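The club's entry was called Mokon, and it had until February to fold a garment without help. The rules allowed two arms and 1,000 lines of control code. Mokon had used most of both.

The log for Friday, January 4, 2019 gave the task as "black cloth, flat fold, six attempts". Attempt one began after lunch. The right arm closed on the lower corner and lifted. The left gripper stayed open, above the cloth, while the planner looked for an edge.

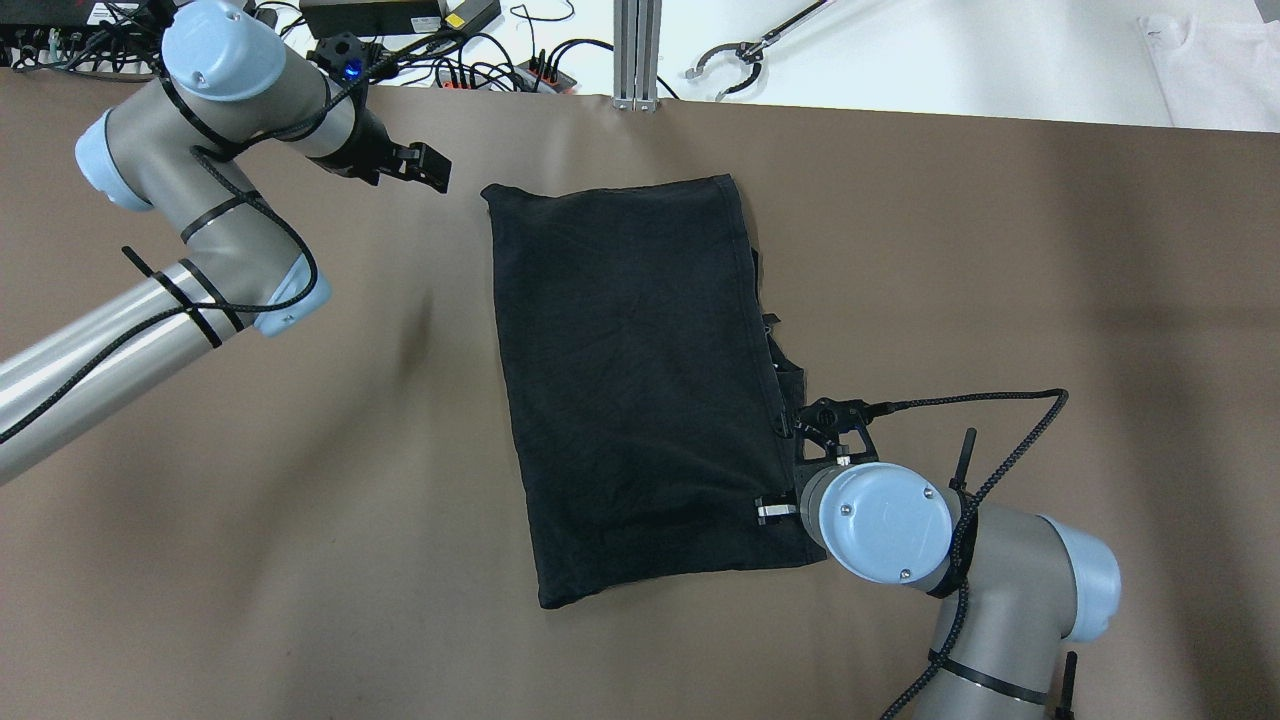 The planner was slow on black. It returned an edge, withdrew it, and returned another two millimetres to the left. The secretary typed "hesitation" in the log, deleted it as imprecise, and typed "latency".

At the next table the Sular team had stopped soldering to watch.

The planner returned the first edge again – same coordinates, higher confidence. The secretary entered the time and left the result column blank.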